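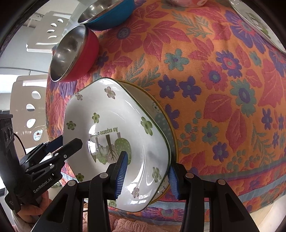
Attachment 1: white plate, flower pattern, lettering reads "An expanse of"

Ticket: Recipe cards printing with the wrong line breaks
Product: Pilleck label and card maker
Opened by: Chin-lung Tu, Zumivthorpe community kitchen
Status: Solved

Original message

Hello Pilleck people! First off, I love this program. We moved all our recipe cards over to it in February and the whole kitchen has gone card mad. There's now a card for everything, including the tea urn.

My trouble is with the long titles. On screen they look lovely, but when I print them the last word or two drops to a second line and lands on top of the ingredients. "Slow-baked beetroot and barley with dill" comes out with "with dill" sitting right across the barley. Short titles are fine. I'm printing on the Lakell in the office, on the thick cream card, and I've tried:

- turning the printer off and on again
- making the title smaller (it helps a bit, but then you can't read it from the hob)
- printing to a file first (the file looks perfect!)
- a different stack of card

No luck with any of them. I can send the card file if that's any use.

Reply from support (Yau)

Hi Chin-lung, what a great use for it, and thank you for trying so much before writing in. The perfect print-to-file result is a really handy clue. It tells me the layout is sound and the change is happening on the way to the printer.

Could you look at two things for me?

First, open Print, then More, and see which font setting is ticked. If it says "Use printer fonts", change it to "Send fonts with card".
Second, look at the scaling box just under it and tell me what it says.

Please do send the card file too.

Chin-lung Tu

It was on "Use printer fonts"! I changed it and the titles are so much better. Beetroot and barley is all on one line, hooray. The scaling box says "Fit to page".

One card is still wrong though, the leek and potato one, where the title still wraps. File attached.

Yau

Lovely, we're nearly there. I opened the leek card and found the rest of it. The title box has a right margin of 9 mm, and your other cards use 5. My guess is that it was made from the old template. Click the title, choose Box, set the right margin to 5, and save. While you're there, change "Fit to page" to "Actual size", or your borders will creep inwards on the thick card.

Chin-lung Tu

Done, and it's perfect! I printed the whole soup section in one go and every title sits where it should. I found another card from the old template as well (parsnip) and fixed that myself, feeling very clever.

Is there a way to delete the old template so it doesn't catch us out again?

Yau

Brilliant work on the parsnip! Yes, go to Templates, right-click the old one and choose Retire. Cards already made from it stay as they are, but it won't be offered for new ones.

Chin-lung Tu

Retired. Thank you so much, please close this one.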